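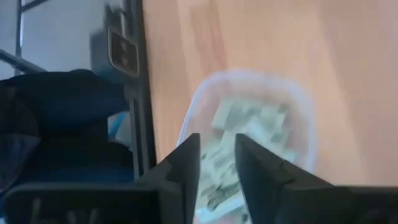

Valwood Tabletop Oil, Satin
Item 3804
11-ounce tin, with a cotton cloth tucked under the lid

We have been mixing this oil in the back of the shop on Boyer Street in Lirville for so long now that the workbench has a finish all its own. It started when Jouko Harju wanted something to put on his mother's kitchen table that wouldn't turn it orange or make the whole house smell like a boatyard. He tried a good many recipes (the rest of us were very patient about the samples), and the one he settled on is the one we still sell. It's a blend of linseed oil and a little beeswax, thick enough that it doesn't run off the rag and thin enough to soak in when you rub it.

Satin is what most people take home. It leaves a soft glow when the light comes in low, and it deepens the color of the wood a shade or so. If you would like your table to stay as pale and flat-looking as it is today, please have a look at the Matte instead, item 2279, which comes in the same size tin.

What it's good for

Dining tables, desks, counters, shelves, stools and the arms of wooden chairs. We like it best on maple, beech, birch and oak. It will go on walnut and cherry very nicely too, but do try it underneath or on the back first – dark woods can go a good deal darker than you pictured, and there is no easy way to bring them back.

Please don't put it over varnish or polyurethane. The oil has to get into the wood, and on a sealed surface it will just sit there and stay tacky, and then you'll be cross with us. A drop of water will tell you what you have. If it beads up and stays put for ten minutes, there's a finish on there that needs to come off before you start.

How to put it on

Sand the top lightly along the grain and finish with a fine paper. Wipe away the dust with a barely damp cloth and let the table dry overnight. Then stir the oil (the wax settles in a cool room, so go right down to the bottom of the tin) and pour a little puddle, no bigger than a pancake, in the middle of the table. Work it outward with the cloth in long, easy strokes. You'll use less than you expect!

Leave it for twenty minutes, and then take a clean dry cloth and wipe off everything that hasn't soaked in. I can't say this warmly enough: wipe it all off. Then wipe again. Nearly every sticky table we hear about at the counter comes down to oil that was left standing because somebody hoped it would shine more.
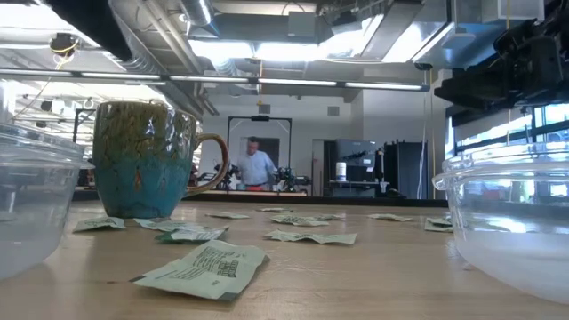

A second coat can go on the next day, and a third if the wood is old and thirsty. After that it wants to be left in peace. You can set light things on it after a day or two, but the oil takes 21 days to harden all the way through, and until then we'd ask you to use coasters, keep hot dishes on a trivet and mop up spills while they're fresh. Sevim Tatlı, who packs most of the orders, laid a tablecloth over hers in the first week and had the weave printed in it until May, so please hold off on that too.

One important word about the rags. Cloths with linseed oil on them can heat up and catch fire by themselves if they're left in a heap. Spread them flat outdoors to dry, or soak them in water and keep them in a lidded metal can until you can get rid of them safely. Do the same with the cloth that comes in the tin.

Looking after it

Soapy water, a soft cloth, and a dry cloth after. No scouring pads, and go easy on the spray cleaners, which strip the oil a little each time. When water stops beading and the wood begins to look dull, give it one thin coat. On a family table that tends to be once or twice a year, and on a desk a good deal less often.

Rings and small scratches can be sanded by hand and oiled again just where they are. The patch will look a bit too fresh at first, but it settles in with the rest. 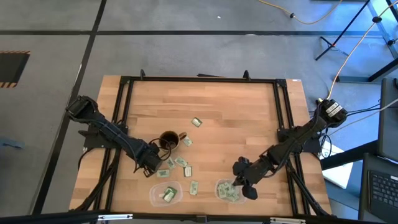
Ordering and pickup

Tins go out in a padded box by ground mail. We can't send them by air. If you're close by, you're very welcome to come and collect, and Rizwan Mughal will happily rub a little on a scrap of your own wood if you bring one along. For a very large table or a whole run of counters, write to Brândușa Pascu with the length and width and the kind of wood, and she'll tell you how many tins to get. Unopened tins can come back to us any time within a month, with the receipt.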